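Pikitz pegboard comparison

The Pikitz pegboard comparison is a bench procedure for trying out parallel-finger grippers, wrist cameras and arm controllers on ordinary hand tools. It was drawn up at Lokska, a robotics workshop, by Clémence Huet and Joon-young Yang, and takes its name from the scoring software first used with it. The procedure is used mainly to choose finger pads for two-armed stations, where tools have to be taken from a vertical board and put back on it.

A two-armed station at the tool board, and pliers held between knurled finger pads
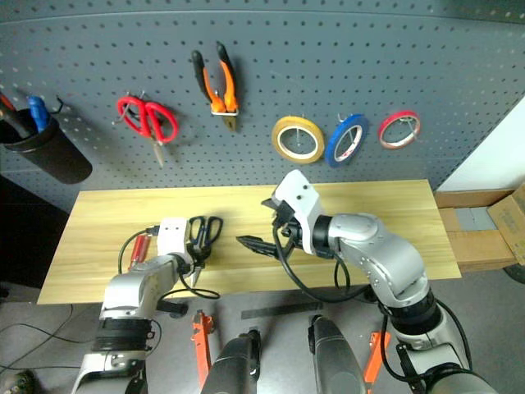
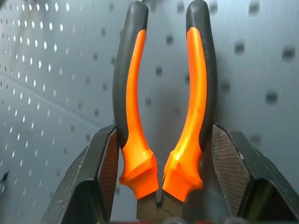 Layout

The station consists of two arms facing a perforated board across a light wooden tabletop. Each arm ends in a black gripper on a white bracket. Tools are hung on metal hooks or holders, and others are laid flat on the table. The set is made up of things found in most garages: scissors, pliers, a screwdriver and rolls of tape in different colours and widths. Huet's notes ask for used tools over new ones, as worn grips vary more in friction.

Board position matters more than the original write-up allowed for. A board set too far back leaves the arms near full extension, where small joint errors show up as large errors at the fingertips. Marloes Goossens later added a reach check, in which each gripper is brought to the outermost hooks in use before any scoring starts.

Gripper fingers

Finger pads are the part most often changed between rounds. Three kinds have been compared: smooth rubber, ribbed rubber and a knurled pad with a fine crosshatched surface. Smooth rubber did well on the tape rolls but let long handles rotate under their own weight. Knurled pads held cushioned handles with less closing force, and are now the usual choice for pliers and cutters.

Pliers are treated as the hardest item in the set. The two handles form a spring-like V, and a gripper closing across them can shut the jaws as it tightens. The preferred grasp is low on the handles, just above the finger guards, where they come close together and there is little travel left. Grasps near the handle ends are recorded as partial even if the tool comes off the board, as the jaws tend to swing on the way to the table.

Cameras

Two views are normally recorded, one looking down over both arms and one from a small camera at the wrist. The overhead view is used for planning the approach. It loses detail once a gripper passes in front of a tool, and the wrist view takes over for the last part of the motion.

Wrist cameras differ chiefly in how they cope with the perforated board. Rows of identical holes give depth estimation very little to lock on to, and holes lit from behind can read as bright points on one side and dark dots on the other. Yamila Arancibia compared a fixed-focus module with the autofocus Prendau unit and found the fixed one steadier - the autofocus tended to settle on the board instead of the tool.

Controllers

The procedure has been run with position control and with a force-limited controller named Cheon, written by I-seul Bang. Position control is quicker on the tape rolls, which can be approached with a generous margin. Force limiting is favoured for scissors on a hook, where a loop may catch and the arm has to give way before pulling again.

Scoring

A full round is 30 attempts per tool, with the board rearranged after every 7. Each attempt is marked as complete, partial or failed, and a tool dropped after leaving the hook counts as failed. The Lokska log held 2,112 attempts when the second version of the procedure was adopted.

Limitations

Results carry over poorly to boards of a different hole spacing, and the procedure has nothing to say about heavy tools such as hammers. Cable routing is also left to the operator. A loop hanging below the wrist can drag on the table edge and upset a grasp, and the log has no separate category for it.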